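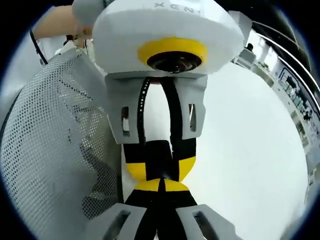

Rakiya Abubakar wants to know why the planner should ever wait for the camera at all, when it could just carry on with the last good answer and fix things up later. She sent me that on Friday, and it's such a good question that I've thrown out my old opening and started with it.

Filed under: Talks / Robot software / Perception and planning

So, hello everyone! (Pause here, let people sit down. Water.)

My short answer to Rakiya is that we tried it. For most of last year Joleo, our planner, never waited for anything. It took whatever pose the tracker had handed over last and planned from that, and it looked lovely on the bench. Then we started feeding it recordings made with a hand-held gripper, with a person's arm doing the moving, and people move in a way our old arm never did. They dither. They turn the wrist halfway through a reach and then change their mind. The pose was stale by the time we used it, and the plan was a very confident plan for somewhere the gripper had already left.

Next bit: clocks. I know, I know, but stay with me.

We have two clocks. One belongs to the camera and one belongs to everything else, and when I joined they were compared once, at start-up, and then left to drift apart for the rest of the session. Pilar Painemal found it by plotting the fingers closing against the frame where they look closed. The two lines should sit on top of each other. By the end of a long recording they were 50 milliseconds apart, which sounds like nothing until you're trying to put a finger either side of something narrow.

(Show Pilar's plot. Don't read out the axis labels this time.)

The fix is dull. We stamp every message where it's made, we compare the clocks all the way through, and anything that arrives without a stamp gets dropped and logged. Dropping things felt horrible at first! I kept putting them back in with a guessed time, and Imelda Tolentino kept taking them out again in review. She was right, and the guesses were worse than the gaps.

Now lenses. A very wide lens gives you that round picture with everything bending away at the sides, and it's brilliant for us, because you get the fingers and a good chunk of the room in one go. But straight things aren't straight any more. A ceiling light turns into an arc. A grid of holes stretches as it gets near the side, so if your feature matcher expects the spacing to stay the same it will go off and have a little holiday. Ours did. Repeating patterns are bad enough in a flat picture, because one hole looks just like the next one, and once you bend them as well the matcher starts pairing things up quite cheerfully and quite wrongly.

What we did first was flatten the whole picture and carry on as before. Please don't. You throw away the sides, and you smear what's left of them, and it costs you time on every frame. What we do now is keep the picture bent and put the lens model inside the tracker, so it knows where a point ought to land. The log from the first run after that change had 2050 frames in it and the tracker held on through 1898 of them. I was so pleased I printed it out.

The lost frames were nearly all the same trouble: something big and pale close to the lens with hardly any texture on it. White plastic, white wall, grey fingers, all in one view. There's just not much to grab hold of. Suvberg, our little replay tool, marks these stretches in orange so you can jump straight to them, and I'd say build that tool before you build anything clever. I spend more time in Suvberg than in my email.

(If running late, skip to the demo from here.)

Masking. The fingers are always in view and they always sit low down, very close, and they move with the camera. To the tracker they look like the one thing in the world that's perfectly still. So mask them! And the mask has to follow the fingers as they open and close, so it takes the finger width as an input, and now you see why I went on about clocks.

Back to Rakiya, then. Joleo waits now, but only for a short, fixed time, and if nothing fresh has come it slows down and says so in the log. It doesn't guess ahead. Jocelyn Mercado has a branch where it does guess ahead, with a proper motion model, and it's promising on smooth reaches and dreadful on wrist turns. She's happy to show it on her laptop at the break.

Demo: open Suvberg, load the short recording, turn the mask off, let them watch it wander, turn it back on. Check the projector lead first. Questions after that, and the settings file is in the same folder as these notes.

Comments

Charito Malabanan
Did you try masking the person's arm as well? Ours comes in from the corner all the time and drags the track off with it.

Pilar Painemal
We did, Charito. It helped a bit on long sleeves. I'll put the numbers in the folder when I've tidied them.

Imelda Tolentino
For the record I only took the guessed times out twice.

Rakiya Abubakar
Thanks for answering mine! Still not sure about the fixed wait, I'd want it tied to speed. Can we have the plot with bigger labels?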